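Varkeo Toy Library — progress report to the Kapoor fund
January 18, 2024
From: Hidayah Subramaniam
To: Evelien Prins
Copy: Yusri Entili, Shaohua Qian

Evelien, sorry this is in note form, wanted it with you before the panel papers go round. Headings are the ones from your template, more or less in order.

Where we are

Sorting stage mostly done. All the donated toys from the autumn collection are out of the bin bags and logged. 3,414 items came in. 2,657 kept. Rest went for recycling or on to the charity shop if the shop could sell them and we couldn't lend them (jigsaws mainly, people will not take a jigsaw on trust).

Boxing has started. Each family box is a shallow white card box, no lid, small mixed set in each — one soft or squashy thing, one vehicle, a couple of little bits. We did try lids. Stacked nicely but parents wanted to see what they were getting and the lids ended up all over the floor. Dropped them before Christmas.

Storage is the slow bit, see below.

Spending

Shelving and cupboards — paid, invoice from Mirkis attached. Came in under the quote by £700 as we took the plain doors. Would like to move that to cleaning supplies and replacment boxes if you're happy, Shaohua has done the form.

Boxes — first delivery paid. Second not invoiced yet, chasing.

Labels — Plullex sent the wrong size, credit note promised, not seen it. Using masking tape and a marker pen in the meantime. Looks a bit rough but it stays on.

Nothing else outside budget. Travel line untouched so far, will be used in spring when we start going out to the two village halls.

What went well

Cleaning routine. Danang Menon wrote it out on one side of paper and it's now taped over the sink. Hard plastic toys in the bowl, soft toys in the machine in pillowcases, anything with batteries wiped by hand and left open overnight. Batteries out before storage, always. We had one leak in October and it did for a very nice cement mixer.

The vehicle shelf. Everybody asks for vehicles. We had been putting all the good ones in the first boxes so by the end of the day the last boxes were nothing but farm animals. Now one vehicle per box, picked first, then fill round it. Simple but took us weeks to see it.

Mixed boxes in general go down better than themed ones. We had planned sea, farm, town and so on (it's in the original bid, page 2). Fine on paper, but a themed box with one piece missing looks broken and a mixed one doesn't. Would like to change the wording in the plan to match what we do, let me know if that needs the panel or just you.

What didn't

Cupboards. Doors hung, shelves in, but the shelf spacing was set for the old boxes and the new ones are wider. They go in if you turn them, then you can't read the tape on the front. Yusri is moving the pegs in the end cupboard as a test and if it works we do the lot. A day's work, no extra money.

Opening hours. We said three sessions a week by now and are running two. Short of people for the late afternoon one. Two new names since New Year, both waiting on checks to come back.

Small parts. Anything that would fit in a toddlers mouth is supposed to go in the over-threes boxes and we found a few that had drifted. All boxes for under-threes were tipped out and gone through again. Took most of a morning. A second person now looks at every under-threes box before it goes on the shelf, initials on the tape.

Returns. Boxes coming back a toy or so short. Not bothered about the odd one, we said in the bid we'd expect it, but we need a way of noting it that doesn't make parents feel told off. Shaohua is trying a slip with tick boxes. Will report next time.

Next

— finish boxing the kept toys
— shelf pegs
— get the proper labels
— third session up and running by April
— first village hall visit, date to be agreed with them, they have a booking clash with the dance class

Could you confirm whether you want the lending figures per box or per toy? Template says "items" and last year we counted boxes. Happy with either but would rather not do it twice. Also the template still has the old end date on the front, probably worth somebody fixing before it goes to the others.

If you are coming up in spring the sorting room is at the back now, go past the kitchen and it's the second door. Parking is poor after three because of the school.

Pictures:

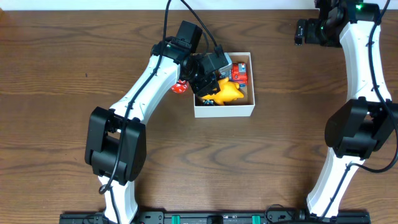
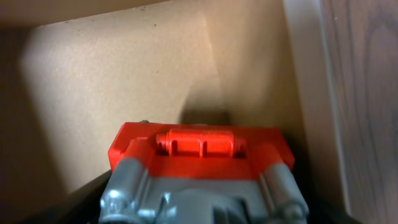
First picture: mixed toys in one of the white boxes, the yellow one and the red vehicle included. Second: pale beige interior, close up.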